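Ticket: Order stuck at "Return received", refund not issued
Product: Prins storefront, returns module
Opened by: Maite Peñalver, Jarnholm customer service
Assigned to: Idris Bellis
Priority: Normal
Status: Resolved

Maite Peñalver, 9:12 am
We have 36 bedding orders sitting at "Return received". The warehouse in Plitevard has scanned all of them in, but the refund step never starts. If I open an order and press Refund by hand I get "Label reference does not match shipment" and the page reloads. Orders with no return label work fine. It started after the July update.

Idris Bellis, 9:40 am
Thanks. Please send me two order references, one that fails and one that went through. Also, does the return label come from Gudico or from your own printer?

Maite Peñalver, 9:58 am
Sent by secure message. All labels come from Gudico. 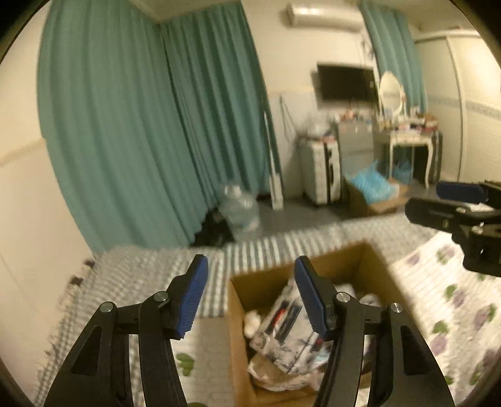 Attachment 1: open cardboard box

Idris Bellis, 10:25 am
Will do.

On the refunds: Gudico sends the label reference with a 3-character prefix. Before the update, the returns module dropped the prefix before comparing. Now it keeps it, so the two values never match. The warehouse scan is still accepted because it only looks at the order number.

Please try this on one order:
Go to Settings, Returns, Carriers.
Open Gudico and set "Reference format" to Short.
Save, then log out and back in.
Open the order and press Recheck. Do not press Refund yet.

Maite Peñalver, 11:03 am
Format set to Short and saved. Recheck gives the same error. When I go back to the carrier page it says Long again.

Idris Bellis, 11:20 am
Then the setting is not being saved for your role. I can see the same on a test account — the save button shows for Manager, but only Owner can write to carrier settings. I changed it from our side. Please run Recheck again.
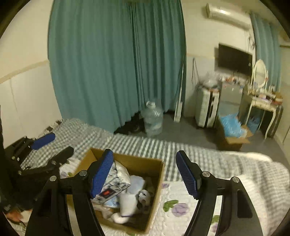
Attachment 2: box with white package inside

Maite Peñalver, 11:47 am
First order went to "Refund pending" and then "Refunded". Can I do the rest in bulk?

Idris Bellis, 11:52 am
Yes. The bulk limit is 50, so they fit in one run. Leave the tab open until the counter stops.

Maite Peñalver, 1:15 pm
All through except 2. Those say "Payment method expired".

Idris Bellis, 1:31 pm
Separate problem. The cards on those orders are no longer valid, so issue store credit or ask the customers for bank details. The save button bug is logged with development and should be fixed in Wednesday's release.

Maite Peñalver, 1:44 pm
Store credit issued. OK to close.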